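Keeping your feet dry and your dinner hot on a cold coast

I get a lot of mail after every landing trip asking what I pack in the galley box and how I look after my boots, so I've put it all on one page (updated 2020-06-16, after we got home from Plenunia Bay).

Boots first! Rinse them in fresh water every single evening, even if you only waded in up to the ankle. Salt gets into the seams and stiffens the rubber. I pull the insoles out, stuff the boots with a dry towel and swap the towel once before bed. Never stand them against the stove. I ruined a lovely pair that way at Jalari Point in March and had to walk the whole gravel beach in two pairs of socks and my camp shoes.

For the stove, I keep a little tin with a spare gasket, a jet pricker and a rag. Pump cups dry out in the cold, so rub in a drop of oil before you leave home and again after 7 days out. If you're melting snow, put a splash of water in the pot before the snow goes in, otherwise you'll scorch the bottom and your tea will taste burnt (ask me how I know).

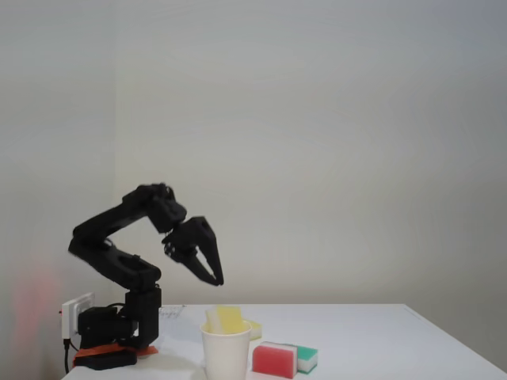 How do I stop my matches getting damp on the boat ride in?

Split them between 2 screw-top jars, drop a spoonful of dry rice in each, and carry the jars in different bags. I tape the striker strip inside the lid.

Bread is the other thing people fuss over. I bake mine hard and dark, wrap it in a cotton cloth and leave plastic at home, where it can't make the crust go moldy. Brendan Breathnach swears by oatcakes instead, and he did carry a tub of them to the top of the Tivley ridge, all 1,145 feet of it, without breaking more than a couple. Mine were crumbs by lunch.

Wool sweaters only need airing. Hang them inside out on a line in the wind, well away from the cooking, and wash them when you get home in cool water with a little mild soap. Roll them in a towel to squeeze the water out and dry them flat.

Next time I'll write up the tent repairs, including the zipper I fixed with candle wax.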